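Forum > Home & Renovation > Walls, Tiles and Paint
1,640 views | 3 people follow this thread

Dark colour beside white hexagon tile - grout question, and is it too much?

marrow_lane
31st August

Hello everybody. I am renovating the large room of our house and I cannot decide on the grout. My husband and I bought white hexagon tiles from Zanance for one full wall. The other wall, the one with the window, will be dark red-brown. The shop recommends grey grout. My sister says white grout, so that the wall looks like one piece. I have read many threads in this forum and the opinions are divided, so I ask again with my own case.

The room faces north and we have sun for most of the day. The floor is old and will stay as it is. The tiling must be finished in September, before my parents visit us, so I have not much time to change my mind.

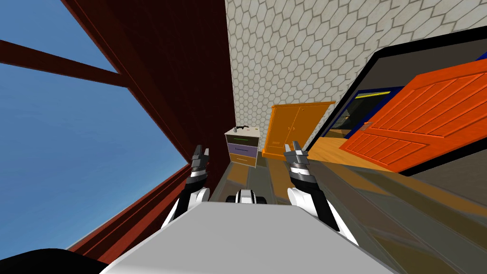 White hexagons with thin grey lines, next to the reddish-brown.

My budget for the grout and sealer together is $200. I would be grateful for advice from people who have lived with such a wall for some years, especially if you cook or have children nearby.

----

pelican_tuesday

Grey, without any doubt. I had white grout in my previous kitchen and after one winter it was the colour of weak tea. I cleaned it with a toothbrush on my knees. With hexagons you have many more joints than with big square tiles, so think about how much scrubbing you are signing up for.

Sealer helps, but you must repeat it. I used the one from Jandero and did it every year.

----

grumpyscreed

I disagree with the post before mine. White grout is fine if the wall is not behind a stove or a basin. The OP speaks about a living area. What dirt will arrive there? Fingers, perhaps. The grey lines make a pattern which you will see every day, and on a full wall it can become tiring for the eyes.

I would worry more about the dark wall. A glossy dark paint shows every roller mark.

----

marrow_lane

Thank you both. The gloss is a worry for me too. The painter proposed satin finish, but I have the feeling that satin in dark red looks a little flat. Did somebody try both?

----

tin_verandah

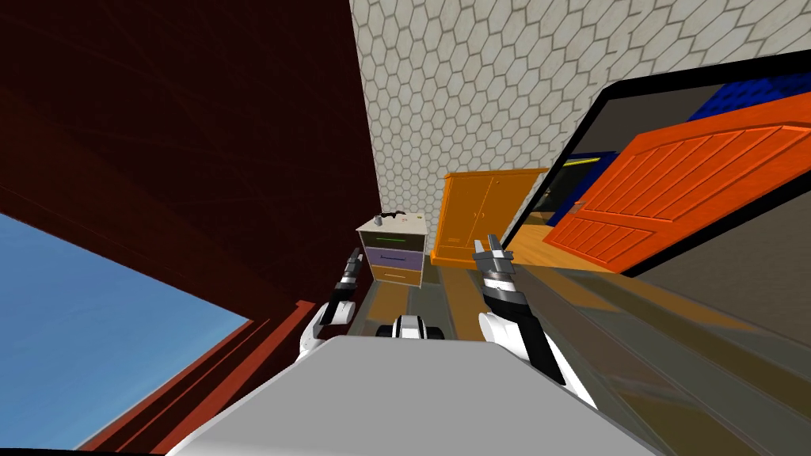 Satin for me, and I say it after painting the same hallway two times. The first time I used full gloss from Okoro and it was beautiful in the evening and terrible in the morning, when the sun came from the side. You should also think about the furniture before you choose the grout, because it changes everything. An orange wooden wardrobe with two tall doors against white hexagons, for example, takes the attention for itself, and the thin grey lines behind it become quiet. With pale furniture the same lines would be much stronger. So I would place the furniture first, even if only with cardboard, and decide after.

About the sealer: read the label, some of them make the grout darker.

----

grumpyscreed

Cardboard is a good idea, I admit. But I still think the grey is a fashion. In ten years we will all say "ah, that was the time of grey grout".

----

pelican_tuesday

And white grout will be in fashion and also brown. I prefer the fashion that I do not have to scrub.

----

quillback

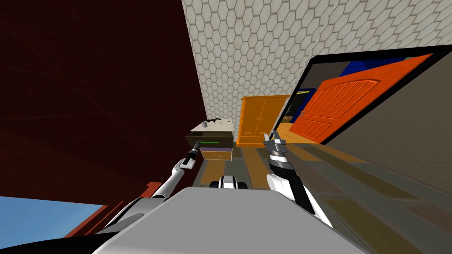
quillback

I come from the trade side, I was tiling for many years before my back stopped me. Some remarks:

Do not buy the grout by the name of the colour. "Silver", "mist" and "light grey" are three different things from three different makers. Buy one small bag, make a sample board with spare tiles and let it dry for some days. Wet grout always looks darker.

With hexagons the cuts at the corner are the difficult part. Where the tile meets a dark painted wall, every crooked cut is visible. Ask your tiler to use flexible silicone in that corner, in the colour of the grout, and to paint the wall before the silicone goes in.

For the paint I agree with satin. The Flisel primer under a dark red saved me one coat, but it has a strong smell - open the window.

----

marrow_lane

Very helpful, thank you. I did not know about the silicone in the corner and I am quite sure my tiler did not plan it. I will make a board with two greys and one white and put it against the wall for a week.

My sister is still for white.

----

tin_verandah

Please show us the board when it is dry. And take it to the window also in the late afternoon, the red will throw some colour on the tiles.

Tagged: tiles, grout, dark walls, paint finish
Share (3) | Comments (9)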